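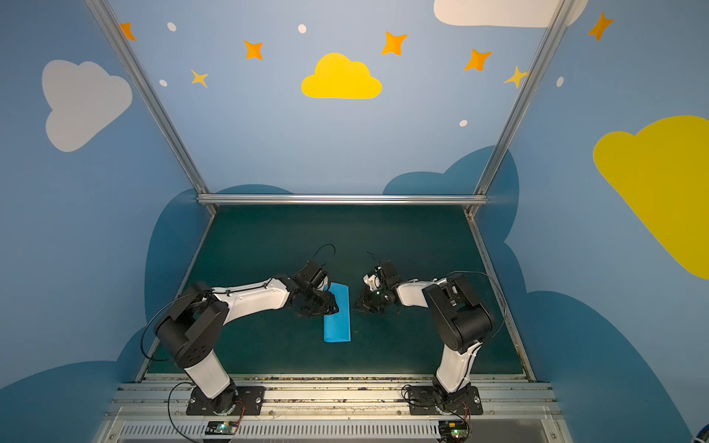

Blue cloth on the teal mat, long side vertical, fold line near the top edge.

From: Anitha D'Souza
To: narkar-textiles list
Date: 15 Apr 2021
Subject: Re: Folding long cloths, which edge first?

On the earlier thread, Ayele wrote:

> I have been writing up the folding steps for the Narkar cloths and I
> can't settle the order. The old sheet says lengthwise first, then
> across. The Prudier sheet says across first. With lengthwise first
> I get a long strip that slides when I make the second fold. With
> across first the layers stay put but the corners drift. Does it
> matter for storage? Also, what are people using under the cloth?
> I have a bare tabletop and it is slippery.

Lengthwise first, for anything going on the narrow shelves. The strip is easier to stack and the finished width is set by the first fold, so any error shows up early and can be corrected before the second. If you fold across first, the corner error is carried into every later layer.

On the sliding: change the surface before you change the order. I went from a bare table to a mat in September and stopped having to hold the far end down. Dark is better than light for this. The edge of a blue cloth reads clearly against dark teal, and you can check that it is straight without bending over it. On my old cream pad I was checking by touch.

Procedure I use for the 18 by 12 inch size:

1. Lay the cloth flat with the long side running away from you. Smooth from the center out.
2. Bring the left long edge over to the right long edge. Match the far corners first, then the near ones.
3. Press along the fold with a flat hand, far end to near end. The strip is now 6 inches wide.
4. For the short shelf, bring the near edge up to the far edge. For the long shelf, stop at step 3.

Tolerance on the long edges is whatever you can live with. I redo the fold if the corners are off by more than the width of the hem. Do not pull a corner to correct it once the fold is pressed. Open it and start from step 1, or the weave skews and the next fold will not lie flat.

I have not tried the Adusent cloths, which are heavier. If someone has, please post whether three layers will stay closed without a band. Mine are all the light weight and they do.

Ayele, if you send the draft sheet to the list I will mark up the step order and return it.

Anitha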